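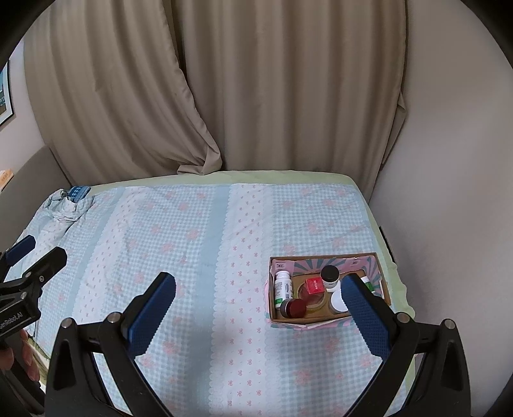 Figure 4. A bed with a light blue gingham sheet and a long beige pleated curtain behind it.

4.2 Bedding, curtains and the feeling of a settled room

When we first sat down with the sleep diaries from Hakolby, we expected most people to write about noise, and a good many of them did. What surprised us (and pleased us, we admit) was how fondly they wrote about cloth. Of the 478 adults who returned a diary in November, 383 mentioned their sheets, blankets or curtains at least once, often at loving length. Patterned sheets like the one in Figure 4 came up again and again, usually with a story about a mother or an aunt attached.

Vávra found much the same warmth in her earlier interviews at Zelenák, though her households were older and slept in smaller rooms. We followed her coding scheme as closely as we could, and we are grateful to Silvia Vávra for her patient answers to our many letters. Whether heavier curtains went along with longer sleep is a separate matter, and we take it up in Section 4.3.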